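**Communiqué — Unela sort Mahuika 3, son logiciel de planification pour humanoïdes**

On y est ! Après un hiver à réécrire à peu près tout ce qui pouvait l'être, je suis ravi de vous annoncer que Mahuika 3 est disponible ce mois d'avril pour tous nos clients, et en évaluation gratuite pour les labos qui en font la demande.

Mahuika, pour ceux qui nous découvrent, c'est la couche qui se place entre « range cette boîte » et les consignes envoyées aux articulations. La version 3 replanifie le geste toutes les 30 millisecondes et fusionne les vues de la tête et des poignets dans une seule carte (avant, on en tenait deux, et elles se disputaient souvent).

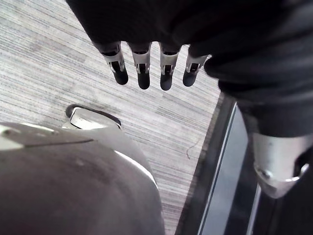 ## Ce qui change dans la perception

Le gros morceau, c'est le masque du corps. Une caméra de poignet voit beaucoup de robot : des doigts, une manche, un bout de jambe. L'ancien planificateur prenait parfois tout ça pour des obstacles et refusait de bouger. Désormais le modèle articulaire est projeté dans chaque image et les pixels du robot sont retirés avant le calcul.

Côté prise, on a choisi un terrain de jeu très banal, des étagères et des boîtes de snacks cylindriques, debout ou couchées. C'est bête comme objet, mais un cylindre couché qui roule, ça vous ruine un plan en un clin d'œil !
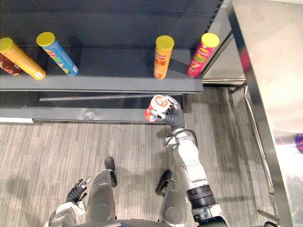
Le catalogue de prises passe à 400 entrées, et chacune peut être modifiée à la main dans Vestell, notre éditeur, sans recompiler quoi que ce soit. J'y tenais beaucoup. On a aussi revu l'estimation du sol, longtemps notre point faible sur les moquettes rayées, où les motifs faisaient dériver l'odométrie visuelle.
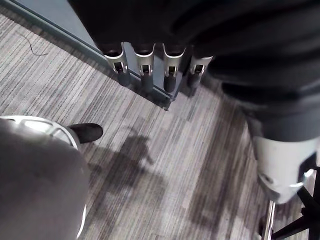 Chez Flokport, qui teste la préversion, on nous écrit que « le recalage au sol tient enfin la journée », mais que la documentation du module mériterait deux ou trois exemples de plus. Message reçu, ils arrivent avec la prochaine mise à jour.

## Les surfaces brillantes

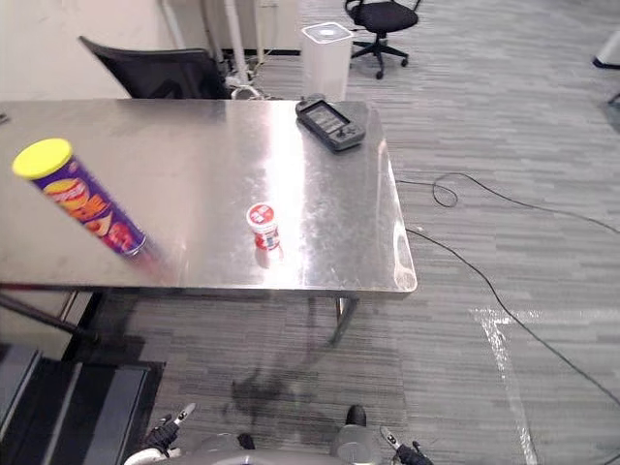
L'inox reste le cauchemar des capteurs de profondeur, et on ne va pas prétendre l'avoir réglé partout. Mahuika 3 attribue maintenant un score de confiance à chaque zone et va chercher un autre point de vue quand il tombe trop bas. Une table comme celle-ci, avec sa grande traînée de lumière au milieu du plateau et un petit récipient blanc qui s'y reflète, c'est exactement le genre de cas qu'on rejoue en boucle. Notre banc de régression en compte 300 — tous livrés avec le logiciel.

## Disponibilité

La mise à jour est incluse dans les contrats en cours. Les projets Vestell existants s'ouvrent tels quels, seuls les fichiers de calibration des poignets sont à régénérer. Je fais une démo en ligne vendredi à 14 h, inscription sur le site d'Unela, et posez vos questions à l'avance si vous pouvez (les tordues aussi, surtout les tordues).

Contact presse : service communication d'Unela, via le formulaire du site.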